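How to apply to the Flonwood hardship fund for help with rent
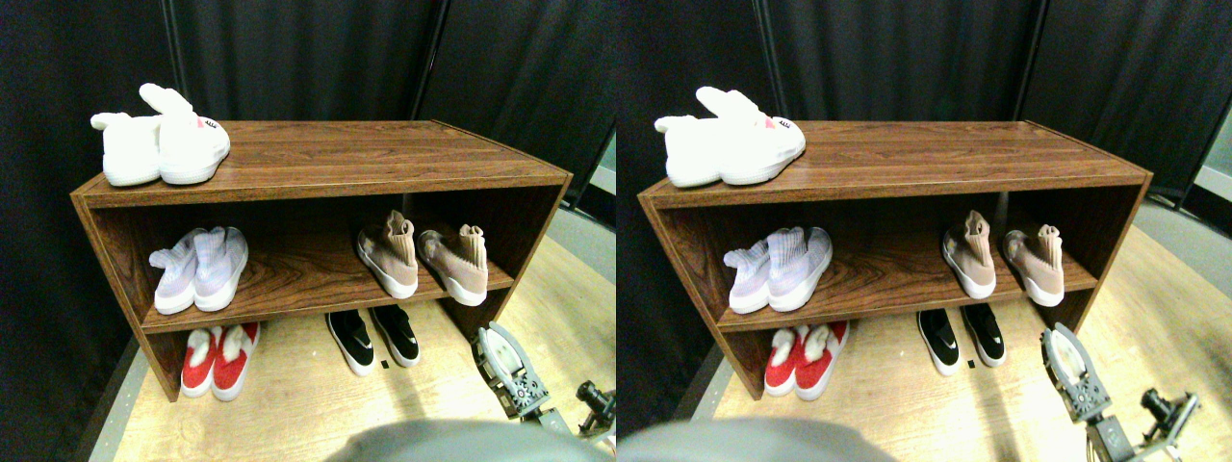
The fund is open to private and council tenants who have fallen behind by 2 months or more. The most it will pay is £2,098, and the money goes straight to the landlord.

1. Ask your landlord for a rent statement showing what you owe.

2. Fill in form 17, from the council website or the Levik Street office. Both named tenants must sign it.

3. Attach your last 2 payslips or a benefit letter. Copies are fine.

4. Hand it in before 4 pm, or post it - keep the receipt either way.

If you are turned down, you can ask for a review in writing. Keep paying what you can while you wait. The fund closes to new claims in December.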